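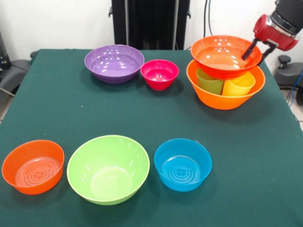
Station 2, bowl and cup task, remote-control demonstration. Gripper on the rim of the upper orange bowl.

ITANCE LABORATORY SERVICES
Workplace Inspection Checklist: Teaching of Robot Arms by Hand and by Remote Control
Area inspected: Stemell Building, demonstration room, Station 2
Date of inspection: 10/02/2018
Inspected by: Bình Đoàn
Operator in attendance: Bình Đồng
Task set in use: Boltomach tableware, stacking and unstacking

Ratings: S = satisfactory. A = action required. N = not assessed on this visit.

Scope
This checklist covers any work in which a person shows the arm a task, whether by moving the arm directly (hand guiding) or by operating it from the control desk (remote control). It does not cover unattended replay of recorded tasks, for which the separate replay checklist must be completed. It should be read together with the room risk assessment held by the Villanueva site office.

Section 1. Before power is applied

1.1 Emergency stop within reach of the operator's seat. S
Tested from the control desk. The arm stopped and held its position.

1.2 Second emergency stop at the table, for hand guiding. A
The button works but its cable is too short to reach the left side of the table. A person guiding the arm from that side would have to lean across the working area. A longer cable is to be fitted. Until then, hand guiding is permitted from the right side only.

1.3 Arm mounting bolts checked and marked. S

1.4 Gripper housing and finger pads free from cracks or looseness. S
The pads were wiped and examined. The operator reports that they are changed when the surface becomes shiny.

1.5 Cables secured and kept away from walking routes. A
Black cables hang down the wall to the right of the black stand, and a blue cable runs down towards the floor near the right-hand chair. The wall cables are to be clipped. The blue cable is to be covered or moved to the rear.

Section 2. Table and task objects

2.1 Table cloth flat and secured against slipping. S
The green cloth was pulled by hand at each corner and did not move. The fixing tape under the front edge is beginning to lift and should be replaced at the next change of cloth.

2.2 Objects suitable for the task and free from sharp edges. S
Plastic bowls and cups only. No glass or ceramic items are to be used at this station.

2.3 Objects placed within the agreed working area. A
The orange bowl at the front left stands too close to the side of the table for this task. The left limit should be marked on the cloth so that each layout can be checked at a glance.

2.4 Stacks stable before the gripper closes. S, with comment
In the layout inspected, an olive-green cup and a yellow cup stand in the large orange bowl, with a second orange bowl resting on top of the cups. The arrangement is acceptable for plastic items at low speed. Operators are reminded that an upper bowl held by one side of the rim may tilt, and that the cups beneath it may be disturbed. Anything that falls is to be left where it lies until the arm is in the held state.

2.5 Clear space available for setting objects down. S
Ample room remains in the middle of the table and in front of the stack.

Section 3. Hand guiding

3.1 Speed limit active in guiding mode. S
The limit was confirmed on the controller display before the arm was touched.

3.2 Guiding person keeps fingers clear of the gripper. S
The operator held the wrist segment above the gripper throughout. This is the correct position and should be shown to new starters.

3.3 Loose clothing, lanyards and jewellery removed. S

3.4 Second person present at the control desk. N
The inspector took this role for the purpose of the visit. The rota was not available and is to be sent on.

Section 4. Remote control

4.1 Operator has a direct view of the whole table. S
A screen view may be used in addition to the direct view but is not to replace it.

4.2 Arm moves only while the enabling switch is held. S
The switch was released four times during movement. The arm stopped on each occasion.

4.3 Direction of movement matches the operator's controls. S
Checked in all directions at reduced speed before recording began.

4.4 No person reaches over the table while the arm is enabled. A
The session log records one occasion on which a bowl was straightened by hand between demonstrations with the switch still held. The operator reported this personally, and it has been entered as a near miss. Bowls and cups are to be reset only after the arm has been placed in the held state and this has been called aloud.

4.5 Chairs kept clear of the table. A
Chairs stand beyond both sides of the table. They are to be moved back to the wall line before the arm is enabled.

Section 5. Records and rest breaks

5.1 Session log complete and legible. S
The log shows 2,187 demonstrations at this station, of which 69 were stopped early by the operator. Reasons are given for all but 9 of these. Operators are asked to enter a reason in every case, however brief.

5.2 Service interval observed. S
The gripper is inspected after every 800 demonstrations. The last inspection is signed.

5.3 Rest breaks taken by remote-control operators. S
Breaks are entered in the log. The operator commented that the wrist becomes tired during long stacking sessions and asked for an adjustable arm support at the control desk. The request is supported.

Result of inspection
Station 2 may remain in use, subject to the restriction on hand guiding in item 1.2. Items 1.5, 2.3 and 4.5 are to be put right before the next session. The reminder in item 4.4 is to be read and signed by all operators. The longer cable for item 1.2 is to be fitted by the end of February, and the station reinspected once it is in place.

Signed: Bình Đoàn, inspector
Received: Bình Đồng, operator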